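May 8, 2022

So I finally made it to the open day at the Sorkton woollen mill, and I've still got lanolin on my coat sleeves. I'd been meaning to go ever since Brândușa Furtung's scarf pattern got me hooked on their four-ply (the mustard one, which they keep running out of!), and when my sister said she'd share the driving I booked two tickets before she could change her mind.

It's a long way from us. 171 miles, one decent café, and a flask of tea that tasted of last year's soup. But what a sky we had for it, blue all the way over and not a cloud.
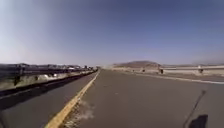 We'd packed cheese rolls and an audiobook, a murder at a lighthouse, and we both guessed the wrong cousin. My sister wanted to stop in Badow for the button shop. I said we'd do it on the way home, and of course it was shut by then, so I owe her some buttons.

The tour starts in the sorting shed, where a very patient man called Surdu lets you shove your hands into a fleece and guess the breed. I got every single one wrong. Then it's on to the carding machine, an enormous thing with rollers taller than me, and the noise! You feel it in your teeth. I could have stayed there all morning, watching the wool come off the end like a big soft blanket.
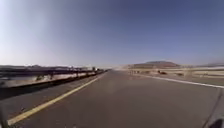

Upstairs is the dye room, and that was my favourite. They had 78 shades pegged up on a line, and the dyer let us stir a pot of madder. She keeps her recipes in a school exercise book and wouldn't let anyone photograph it (fair enough). The weaving floor felt a bit rushed after that, with another group coming up the stairs behind us, and I never did get to ask about the blankets.

Lunch was leek soup in the yard. Then the shop, oh dear. I came out with six skeins of Emby, their new sock yarn, and a darning mushroom I didn't need. 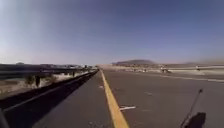

They're doing another open day in October, with spinning lessons this time. Tickets go on sale at the mill shop first, so I've left my name with them, and my sister's too, though I haven't told her yet.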